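Speaker notes, "Knits Don't Go on Hangers"
Closet and storage evening at Hekamby, October 4, 2022
Rodrigo Fonseca

(Wait for the chairs to settle. Water is on the left, clicker is in the jacket.)

Hi everybody, thanks for coming out. I'm Rodrigo, I ran the knitwear counter at Rocha for nine years, and I folded sweaters for a living, which my mother still doesn't believe is a job. Show of hands: who has a sweater on a hanger at home right now? (Pause. It's always most of the room.) Okay, and who has one with those two funny little bumps at the shoulders? Yep. Same people!

So that's the hanger talking. A knit is a bunch of loops, and loops stretch when there's weight pulling on them. Hang a heavy sweater by the shoulders all winter and the weight of the body and sleeves drags everything down. By February you've got a dress. Fold it and you're fine.

Where do you fold? I use the bed. I know people like a table, and at the counter we had a lovely big one, but at home the bed is the right size and you can walk around it. Make the bed first, please. I've tried it on top of a heap of blankets and the sweater just sinks into them.

Start front side down, smooth it with flat hands, don't tug. Then the sleeves. Most people bring a sleeve straight across and let the cuff stick out the other side (I did this for years, no shame). I bring it over on the diagonal so the cuff comes back down toward the hem. 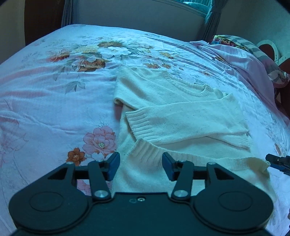

Then the other sleeve the same way, and now you have a long shape that you can fold up from the bottom. Twice for a thin knit, once for a chunky one. If you're getting a brick that won't stay shut, you've folded it too many times, so open it up and do one less.

(Demo here. Take the gray one out of the bag, the navy doesn't show up from the back row. Go slow. Glória timed me last time and said I did the whole thing before she'd found her glasses.)

Before it goes in the drawer, look it over under a good light. Pale sweaters pick up every dark speck in the house, and it's so much easier to get lint off when the thing is lying flat. Tape works, a roller works. Go easy on anything fuzzy and pat it, don't scrub. Check the cuffs and the hem too, that ribbing is where wear shows up first, and a loose end you catch now is a five-minute fix with a needle.

Drawers: heavy ones at the bottom, light ones on top. Leave some room! Over 200 people have sent me pictures of their drawers since I started giving this talk, and the usual trouble is plain old stuffing.

(If someone asks about moths: wash before storing, closed box, check it when the season changes. Don't get pulled into the cedar argument with Ilídio, we'll be here all night.)

(If someone asks about vacuum bags: fine for comforters, I don't put wool in them.)

Okay, grab a sweater from the basket by the door and find a spot at one of the tables. Toàn has the lint rollers, and I'll come around.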